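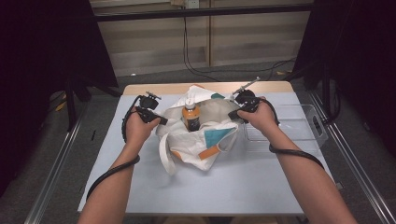 HULBRIDGE, July 2023

Hulbridge has a bag library at last, and the town has taken to it with gusto! The Beltano Street grocers put out the first rack of borrow-and-return cloth bags in March, and by the start of winter there were racks at the chemist, the bakery, the butcher and both ends of the Saturday growers' market. You take a bag if you've left yours at home, you fill it up, and you drop it back at any rack whenever you're next passing. No card, no deposit, no form.

The whole thing is the work of Karine Lachance, who moved to Hulbridge from Quebec and couldn't believe how many good cloth bags were sitting in the bottom of people's cupboards. She asked for spares through the school newsletter and hoped for 125. She got 155 in the first fortnight, and they've kept on coming ever since (there are now 2,000 in circulation, which is a fair effort for a town with one set of traffic lights).

"People would turn up with an armful and then stay for a chat about where each one came from," Lachance said. "Conference bags, bookshop bags, a lovely striped one somebody's nan had sewn out of a deckchair. I had to stop myself keeping them."

Each bag gets a wash, a check of the handles and a small green stamp near the seam. Mending happens on the first evening of the month in the hall behind Chaturvedi Fabrics, where the shop puts on the thread, the machines and a very decent lemon slice. Torn straps are the usual job. Bags too far gone for groceries are cut down into produce pouches, and those have become so popular with the market crowd that there's a waiting list.

Plain white totes are the most common donation by a long way, and the kids at Hulbridge Primary have been let loose on a stack of them with fabric paint. The results are wonderful! Look out for the one with the magpie in gumboots, last spotted at the bakery with a sourdough in it.

The bakery says it has halved its order of paper carriers, and the grocers have stopped stocking the heavy plastic ones altogether. Neighbouring Gokness has been over for a look and plans to start its own library in spring, with the same green stamp so that a bag borrowed in one town can go back in the other.

Donations of clean bags in any size are welcome at the Chaturvedi Fabrics counter during shop hours. Insulated bags can't be taken at this stage as they don't hold up in the wash. The next mending night starts at 6 pm, beginners are very welcome, and there are 2 spare sewing machines for anyone who'd like to have a go.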